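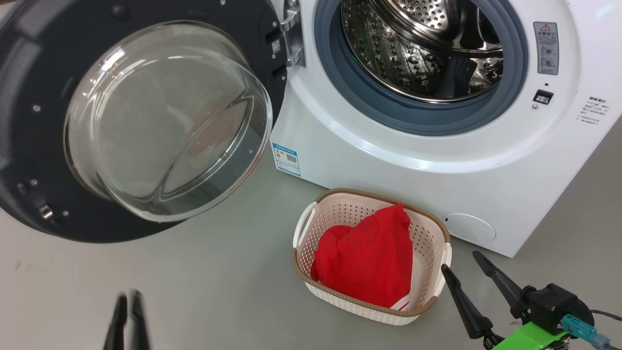

Postunska writers' room, January meeting
Minutes taken by me, Joyce Bakilana

Present: Isla Purves (chair and showrunner), me (story editor, taking notes again), Dev, Marguerite, Tomasz, and Lorna on the phone until her battery died. Apologies from Curtis, who is on set with the Wuisan people and said to go ahead and vote for him on anything that makes the show shorter.

We got going a little after ten in the morning, once Dev had found parking.

Last meeting's minutes

Everyone had read them except Tomasz, who skimmed. Isla wanted one fix: I wrote that she "hated" the cold open of the pilot and she says she only had doubts about it. I've changed it to "had strong doubts," and we both signed off on that. Marguerite also pointed out that I'd credited her joke about the ferry to Dev. Sorry, Marguerite! Fixed now.

Where the pilot stands

Isla took us through the notes from Wuisan. They like the town, they like the two sisters, and they like the ending a lot more than we thought they would. What they don't like is the stretch in the middle where Halina drives out to the quarry, sits in the car, and drives back. I've always loved that stretch (I wrote most of it, so take that for what it's worth), but I can see how it reads on paper if you don't already know what's in the trunk.

Long talk about this. Tomasz thinks we should just show the trunk. Dev thinks that if we show the trunk in the pilot we've got nothing to hold over people going into the second episode, and then we're a show about a woman who owns a car. Lorna said on the phone that we could show somebody else looking in the trunk and stay on their face, and there was a pause while everyone tried to remember whether we'd thrown that idea out last fall. We had, but only because the person looking was going to be the priest and the priest isn't in the show anymore.

So we're trying it with the younger sister. Marguerite is writing that version. Isla asked for it as a stand-alone scene first so we can read it out loud before anybody touches the full script, and please, everybody, do not touch the full script. We ended up with competing drafts last time and I spent an entire evening putting them back together.

The pilot is running long too. Wuisan wants it under the hour with room to breathe, and Isla feels the easiest cut is the wedding toast. I said I'd rather lose the second half of the toast and keep the start, where the uncle gets the groom's name wrong. Nobody argued, so that's what I'm doing.

Season shape

We're still at five episodes. Isla asked Wuisan if there was any chance of more and the answer was a friendly no, and I think we should stop asking. Dev's corkboard plan from last time was built for a longer season and he was very gracious about taking a good part of it down.

What's left looks like this. The pilot gets us to the quarry. Second episode is the funeral and the brother coming home. Third is the one Tomasz calls the bottle episode, all in the hardware store overnight during the storm. Fourth is the trial, or whatever we end up calling it, because Marguerite looked it up and what we've been describing is a hearing. Last one is the ferry and everything that comes after.

There was real disagreement over the third one. I'm for it, Tomasz is very much for it, Isla likes it if it stays cheap, and Lorna worries that viewers will feel parked for an hour right when things are moving. Her point was that shows like ours lose people at the halfway mark and we'd be handing them a reason. Tomasz said a storm is movement. Lorna said weather isn't plot. This went back and forth for a while and it was pretty enjoyable to listen to, but I stopped writing it down.

We agreed that the brother should be in the store. That gives Lorna her forward motion and gives Tomasz his storm. He's going to outline it and send it around before the next meeting.

Casting

Nothing is signed, so please keep this in the room.

Isla has met with the actress we all want for Halina. She's read the pilot and had smart questions, mostly about whether Halina knows what her sister did. Isla told her the truth, that we go back and forth on it, and apparently she liked that answer. Then she asked if she'd have to drive in the snow. Isla said she'd find out. (Can somebody find out? I've put it down as an action for Dev, who knows the location people.)

For the sheriff, Wuisan has sent over a list. I read it out and we all made faces at different names, so that wasn't much help. Marguerite made a good case for going with somebody who's mostly done theater and doesn't come with a ton of baggage from other cop parts. I'm behind that. The sheriff talks more than anyone else in the show and I'd love somebody who can get through a long speech without leaning on a car.

The open call in Neltodari for the smaller parts drew 270 people, which is terrific for a town that size! The casting folks have whittled it down to 13 they'd like us to look at on tape. I'll send the link out tonight. Please watch them all the way through before you start texting me, Dev.

Isla also brought up the kid. The part has shrunk so much since we cut the school storyline that she wonders if it's fair to ask a child and a parent to come out for that many weeks. We could bunch the kid's scenes together or we could give the kid more to do. I'm leaning toward more to do. There's a nice thing in the old draft where he's the only one who notices the boat is gone, and I'd be happy to see it come back. Left open for now.

The title

Yes, again. Wuisan has asked whether Postunska is "findable." They're worried people won't know how to spell it. Isla's view is that people learned to spell plenty of odd titles once they cared about what was in them, and that it's the name of the town and it's in nearly every scene. Dev offered "The Quarry," and Lorna came back on the line just to groan at it. Her battery went right after that, so it's her last contribution to these minutes.

We're staying with Postunska. Isla will write them a nice email. I offered to help keep it nice.

Cultberg

Cultberg would like us on their new-series panel, with a read-through of a scene in front of an audience. They'd cover travel for two of us and the rest would be on their own dime. Isla has to go. The second seat is between me and Curtis, and seeing as Curtis wasn't here to defend himself I'm going to be a good sport and wait until he is.

Which scene to read was easier. Everyone said the kitchen one, with the sisters and the phone that keeps ringing. It plays without any setup, it's funny until it isn't, and it gives nothing away about the trunk. Tomasz wanted to be the phone. Fine by me.

Marguerite asked whether reading it in public would bother Wuisan. Isla didn't think so but she'll check before we say yes to anything.

Money and housekeeping

The research budget has $1421 left in it. Isla would like to put most of that toward a proper talk with somebody who's worked county hearings, because at the moment our fourth episode is based on things we've seen on other TV shows. All in favor. Marguerite has a cousin who clerks and will ask her for a name.

The shared folder is a mess. I'm going to archive everything from before the priest was cut. If there's something in there you love, pull it out by the end of the week, and please name it something other than "new new draft."

Dev asked if we could start later. Isla said no.

Who's doing what

Marguerite: trunk scene with the younger sister, stand-alone. Also the cousin.
Tomasz: outline for the hardware store episode, with the brother in it.
Dev: ask the location people about snow driving. Redo the corkboard.
Isla: title email to Wuisan, check on the Cultberg reading, second meeting with our Halina.
Lorna: notes on the funeral draft, and charge your phone.
Me: trim the toast, send out the casting link, clean up the folder, call Curtis.

Any other business

Tomasz has been reading up on ferries and wanted us to know that the one in the last episode couldn't leave in that kind of wind. We talked about whether we care. Isla does, a little. I don't, much. Dev thinks the captain could just say it's a bad idea and go anyway — I thought that was pretty good for the end of a long morning, and it's going in the draft.

We wrapped at half past one. Next meeting is at the same place and the same time, and Marguerite's scene goes first.

J.B.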